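Sport Scheduling and League Governance
Week 7 handout: the split season
Instructor: Nomvula Ngubane

Reading for today was the Candport Handball League case, all of it, including the appendix with the bus timetables. The bus timetables matter. Half the arguments in this course come down to who has to sit on a bus.

Quick recap. Candport runs 9 clubs, an odd number, so every round somebody sits out. A single round robin takes 9 rounds, and each club plays 8 matches. Owners tend to learn this in June, after they have sold season tickets promising a game every weekend.

Last week we looked at the Kolev proposal, which splits the table after the first round robin into a top group and a bottom group. Supporters love it until their own club finishes just below the line.
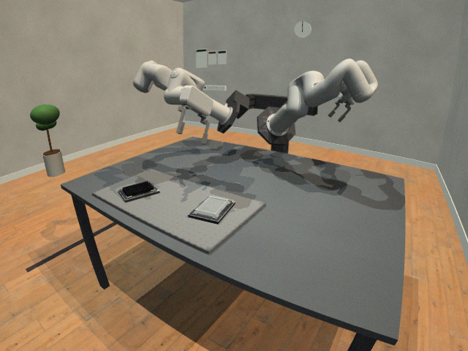
Do clubs carry their points into the second phase? In the Kolev version they keep all of them, which rewards a good start and leaves the last-placed club with very little to play for by spring.

Zindano halves the points and rounds up. A club on 7 points starts again with 4, and so does a club on 8. Expect letters.

Terms to know: bye, carry-over effect, home-away pattern, break (two home or two away matches in a row, and no rest for anyone).

For next time: read Liis Lapiņa on tie-breakers, pages 1 to 73. Skip the section on coin tosses unless you support Giterell, in which case you have suffered through it already. Bring a draft fixture list for 9 clubs. Pencil, please.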